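Trorbridge Shared Workroom: Set-Up Guide
Section 3. Preparing the Worktable and Storage Area

August
By the Facilities Office, Trorbridge

3.1 Purpose

This section explains how the room is to be prepared before a session and returned to order afterward. It applies to the long room at Geltby, which is fitted with Rind shelving and white-topped worktables. Read Section 2 (Access and Keys) first. The steps below are to be carried out in the order given.

3.2 Lighting and Air

1. Switch on the ceiling lights at the panel beside the door. The fixtures nearest the door come on first.

2. Set the wall-mounted air conditioner with the remote control. Return the remote control to its holder. Do not adjust the louvers by hand.

3. Confirm that the small spotlights on the wall are pointed down toward the shelving. If one has moved, report it on Form 103. Do not climb on the shelving to reach it.

CAUTION: The exposed brick wall must not be drilled, taped or painted. Hooks and brackets may be attached to the shelving only.

3.3 Shelving

4. Hang black items in rows on the right-hand side of the unit, one row to a shelf. Leave a hand's width between items so that each can be lifted off without disturbing the next.

5. Place lidded boxes and round containers on the left-hand side. Cardboard boxes belong on the lower shelves.
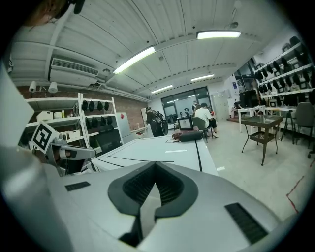

6. Keep the front edge of every shelf clear. No item may extend past the edge into the walkway, which must remain at least 700 mm wide along its full length.

7. Close the white cabinet next to the shelving. The red sticker near the top is an inventory mark and must be left in place.

NOTE: Clear plastic bins are for small mixed items. Bins do not need to be sorted by color, but each must be light enough for one person to carry. Divide any bin that is too heavy between two.

3.4 Worktable

8. Remove everything from the middle of the table. Wipe the top with a damp cloth and dry it before any tape is applied.

9. Check the black tape lines on the tabletop. The outer rectangle marks the working area. The L-shaped line inside it marks a corner for placing items and must not be extended or moved.

10. Replace any tape that has lifted. Press new tape down from one end to the other and trim it square at the corners. Replacement rolls may be ordered from Illbridge under stock number 299.

11. Books, pouches and other small articles not in use may be set along the far edge of the table, outside the working area.
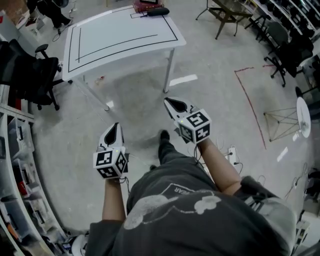

12. Align the table with the short white tape marks on the floor. Two persons are required to move it. Lift the table clear of the floor; do not drag it, as the thin legs may bend.

CAUTION: Keep feet clear of the table legs while lowering. Closed shoes must be worn in the room at all times.

3.5 Chairs and Side Tables

13. Return rolling chairs to the shelving side of the room when they are not needed. Chairs must not be used as steps.

14. Keep the small side table away from the worktable. It is intended for light articles only. Do not sit or stand on it.

3.6 Closing the Room

15. Return all items to the shelves and bins described in 3.3. Items left on the worktable overnight will be moved to the lost property box, which is emptied each Thursday.

16. Turn off the air conditioner, then the spotlights, then the ceiling lights. Lock the door and sign the room sheet.

Damage to furniture or flooring is to be reported before the next session begins. For storage of oversized items, see Section 4.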